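The Thursday Shelf

My aunt left me the shop in Katorham, along with the flat over it, a kettle with no lid and 924 pounds in a biscuit tin, and for the first month I did nothing with any of it except sit behind the counter and feel like a visitor. It had been a chemist's once, and then a chemist's that also sold bath salts, and by the time it came down to me it was mostly bath salts, with a drawer of odds and ends that she had kept back for people she liked. She called it the Thursday shelf, though it was a drawer, and I never did find out what Thursday had to do with it.

I started on it one evening in July, with the door propped open to let the heat out and the radio going next door. I took everything out, wiped the lining paper, and fetched up the bins from the cellar, the cream one and the yellow ones, because she had always said that a thing in a bin was a thing half put away.
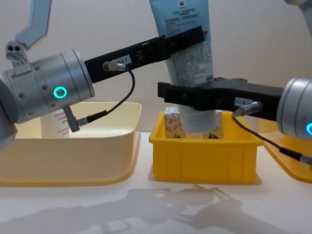
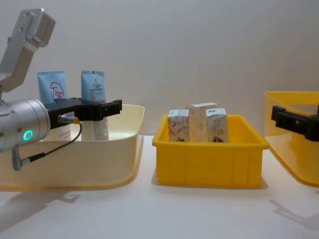
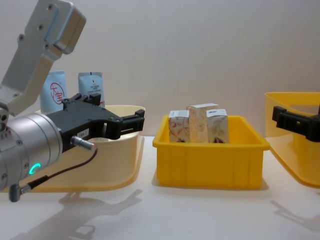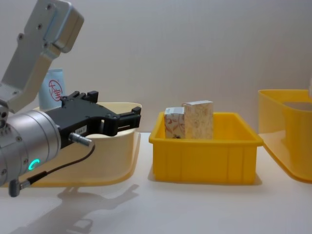 It was slow work, mainly because I kept stopping to read. My aunt had written to half the makers in the world, I think, and kept all their replies, and I would pick up a jar and go looking for the letter that belonged to it, and then it would be dark and I would have sorted nothing. I had meant to do it by price, which was how she did it, and then by age, and in the end I did it by shape, soft things one way and boxes the other, and was rather pleased with myself. There was a pale blue tube among it all, covered in print so small that I took it to the window to make it out, and still couldn't, and I remembered her at that same window with her glasses pushed up into her hair, reading out the directions to some poor soul who only wanted something for his hands.

She had a ledger too, and that was what finished me for the night. On the front she had written Cineo, which was the name she had wanted for the shop and never got round to painting over the door. Inside were her customers, all put down by street and by what ailed them, never by name. Caldeira Row, dry elbows. Sterholm Lane, number 9, can't sleep, likes lavender, do not sell her the big one. I sat on the cellar step and read it from end to end, and some of it made me laugh and a bit of it didn't.

The last entry was for the flat upstairs. Comes in the summer, it said. Won't ask for anything. Bites nails. Keep 3 of the good soap back.

I had to read that twice before I understood that it was me, eleven years old and sent down on the train with my sandwiches, and that she had gone on keeping the soap back every summer since, long after I'd stopped coming and started sending cards instead. I went and looked. It was at the very back of the cupboard, wrapped in a tea towel, gone hard as pebbles and still smelling faintly of roses.

I put the rest away in the morning, soft things and boxes, and I wrote a card for the drawer so that I'd know it again. Then I turned the sign round on the door, washed my hands with the good soap, and waited to see who would come in.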